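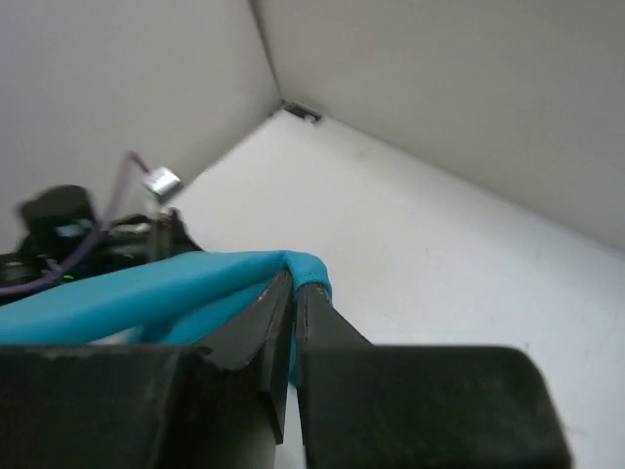

*Teal cloth between the gripper fingers*

17 March 2021 – tool rental, ladders back from hire

Checked the two Trivex extension ladders that Dalia booked in. First one is fine. On the second, the left rung lock closes slowly, I cleaned it and put a little dry spray, now it closes but I don't like the sound. Red tag until Justinas looks at it.

Feet: pads on no. 18 are worn more on one side. Ordered a pair from Herkex, part 1484, delivery not confirmed yet.

Pressure washer (Dilex): customer wrote that it loses pressure. I ran it for roughly 18 minutes and found nothing. Hose connector changed anyway, old one is in the drawer.

Deposit for the long ladder stays 100 until May, Merike L. will change the price sheet then.

To ask: who has the second key for the ladder rack?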